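Desktop Refurbishment: Notes on Intake, Drives and Parts

The Tisenden equipment reuse program has entered its third year, and the Sorkwood workshop continues to receive desktop computers from offices, libraries and schools across the district. The current round covers 141 machines. Most are towers that have been replaced on the normal schedule and are still suitable for study rooms, reception desks and other light work once they have been inspected and fitted with the parts they lack.

Departments are reminded that the hard drive is the first component to be dealt with after intake. Each drive is taken out in its caddy, and the asset number of the tower is entered on the drive sheet before the case is moved to the next bench. The caddy stays with the drive until erasure has been confirmed. Staff handling drives should hold them by the long sides and keep their fingers away from the gold contacts. 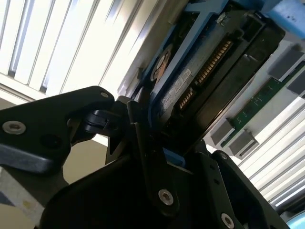 Caddies have become a matter of some concern. Replacements for older towers are hard to obtain in small quantities, and a number of machines arrived in the last round with the drive removed and the caddy missing. A tower without its caddy can still be used, but a substitute must be found from stock, and this delays its release. Departments that prefer to remove their own drives before collection are asked to return the empty caddies in the same box as the computers. Loose screws should be placed in a sealed envelope marked with the asset number.

Once the drive sheet is complete, the side panel is removed and the tower is laid on its side for inspection. Technicians check the motherboard for damage, note which expansion cards are present, and confirm that cables to the drive cage are sound. Processors and memory are recorded separately. Many towers reach the workshop without one or the other, often because the parts were kept to repair another machine in the same office. Such towers are accepted. They are listed as incomplete and held until suitable parts become available from the shelves or from the Gerkus parts exchange.

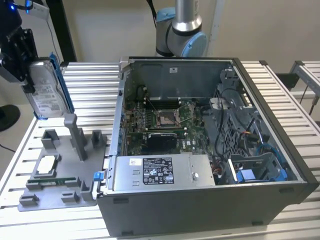
An open tower with its processor socket empty and a graphics card in place.

The power supply is tested last. Units that fail are sent for recycling and are not opened in the workshop under any circumstances. Cases with bent rear walls or broken latches are set aside for parts.

Storage at Sorkwood is limited to 200 towers at any one time. Departments planning to send more than 3 machines should therefore reserve space in advance through the equipment desk. Monitors, printers and laptops are handled under a separate arrangement and should not be included with desktop deliveries. Keyboards and mice are welcome if they are clean and the cords are undamaged.

The list of completed machines will be open to requests from 12th June. Priority will be given to the Iglesias reading rooms, where the public computers are due to be replaced before the start of the September term. Remaining machines will be offered to other departments in the order in which requests are received. Request forms are available from the equipment desk and must carry the signature of the department head.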